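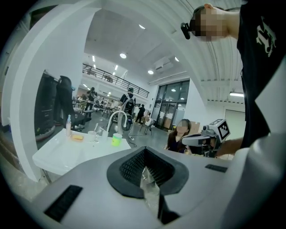 26th February

I booked the yoga week at Hellwood today. It runs for five nights in September and costs $205 a night with meals, or $186 if you share a room. I'm sharing.

Fidel Bustos teaches the morning class, which starts at 6:30. Afternoons are free apart from a breathing session I will probably skip. My last retreat was at Drenden, where we sat for two hours before breakfast and my knees hurt until the Wednesday after I got home.

The bus from Briresano takes 30 minutes and stops at the gate. I still need a thicker mat and some warm socks for the evening sits.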